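Print this article
E-mail this article

Get Outside for Breakfast: The Porch Season Is Back

By Zuweira Opoku
April 16, 2025

I ate my first outdoor breakfast of the year last week, in a coat and a wool hat, and I would do it again tomorrow. The sun had just come over the Cloutier Street rooftops, the robins were going at it in the hedge, and my oatmeal went cold in four minutes flat. It was wonderful! If you have a deck, a stoop, a fire escape landing your landlord is relaxed about, or even a strip of grass wide enough for a folding chair, I want to talk you into using it before the mosquitoes do.

Regular readers know I bang this drum every spring. Last year's column on eating outdoors brought in more mail than anything else I've written for the Bekmont Neighbor, and a lot of it was from people who had perfectly good outdoor space and had simply gotten out of the habit. One woman on Oseck Avenue wrote that her back deck had turned into a place to store paint cans and a broken stroller. She cleared it on a Saturday with her son and they ate supper out there until the clocks changed. I still have her letter on my refrigerator.

So let's start with the clearing. Before you buy one thing, take everything off the deck or porch and put it on the lawn. Sweep, and then sweep again (the second pass gets what the first one shook loose). Old leaves packed between deck boards hold water against the wood all winter, and a putty knife or a thin paint stirrer will work them out. I do mine on my knees with the radio on and it takes most of a morning. When you get to the end, walk every board in soft shoes and feel for nail heads and splinters. Mark them with chalk so you can come back with a hammer and some sandpaper.

If a board gives under your weight, stop there and have somebody look at it. Yayra Agyeman, who has been fixing porches in Bekmont since before I moved here, told me he'd much sooner be called out for one soft board than for a stair that has let go. He also told me to quit using the pressure washer on its hardest setting, which I had been doing with great joy for years. It raises the grain and leaves stripes. A stiff brush, a bucket of warm water and a little oxygen bleach will do a gentler job, and your arms will know they've been used.

Next comes furniture, and this is where I get excited, because you need so little. A table big enough for two plates and a coffee pot. Chairs that don't tip. My own table came from a curb, and I've had it longer than my car. 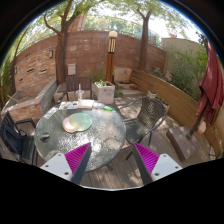

Washing the furniture is a ten-minute job if you don't let it become a project. Dish soap and warm water for metal and glass, a soft brush for anything with texture to it, then a good rinse from the hose. Do the undersides too! Spiders love an underside. Check the feet of your chairs while they're upside down, and replace any missing caps so they don't scratch up the boards. Hardware stores sell them loose, and it helps to bring one of the old ones along for size.

Then think about where the sun is at the hour you'll be out there. People tend to set up their chairs in the afternoon, when they've finally finished the chores, and find out the next day that the breakfast sun lands on the other side entirely. Carry a chair out with your coffee on a clear morning and move it around until your face is happy. Our deck gets its best light in the northeast corner, a spot where I had kept the trash cans for six years. The trash cans have moved.

Wind matters just as much. A potted shrub or a low screen on the breezy side can give you back whole weeks in spring and fall. I have two big pots of rosemary doing that job, and they earn their keep in the kitchen as well. Bring them in if we get a hard frost, and around here I wouldn't trust the nights until the middle of May.

Now the food. Keep it simple enough to carry in one trip. I am a great believer in the tray — a real one, with a lip — and in a lidded mug. Boiled eggs travel well. So does toast, if you wrap it in a dish towel. Granola and yogurt in a jar, a banana, a thermos of something hot. Save the pancakes for July, when they'll stay warm long enough for you to sit down. A reader last spring recommended heating the bowls in the oven first, and I've tried it, and it does buy you a little time with oatmeal.

Supper takes a bit more planning, mostly for light. The sun drops behind the hill faster than you think in April, and I've eaten more than one salad by guesswork. A string of plain white bulbs along the railing is plenty. Keep a basket by the door with napkins, salt, a lighter, a couple of sweaters and the bug spray, and the whole business gets easier, so you'll say yes to it on an ordinary evening when you're tired.

And ask people over! They won't care that the chairs don't match. My neighbors across the alley have started doing Thursday-style soup nights on whatever evening the forecast looks kind, and you never saw a happier bunch of people in parkas. Somebody brings bread, somebody brings a dog, and they're all home by dark.

If you'd like company while you get going, the Zusiline Garden Club is holding its porch and patio swap in May at the old feed store. Bring the outdoor things you don't use and take home something you will. Last year the swap moved 388 items in one morning, including a glider I am still sorry I didn't grab. Clean your pieces first, please, and tape any loose screws in a bag to the underside so they don't get lost on the way. Cushions are fine if they're dry and don't smell of the basement.

I'd love to hear how your first meal outside goes, cold oatmeal and all. Drop a note in the box at the library desk or send it along to the newsletter, and tell me what you ate and what you could hear while you were eating it. I'll print as many as I have room for in the next issue.

Print this article
E-mail this article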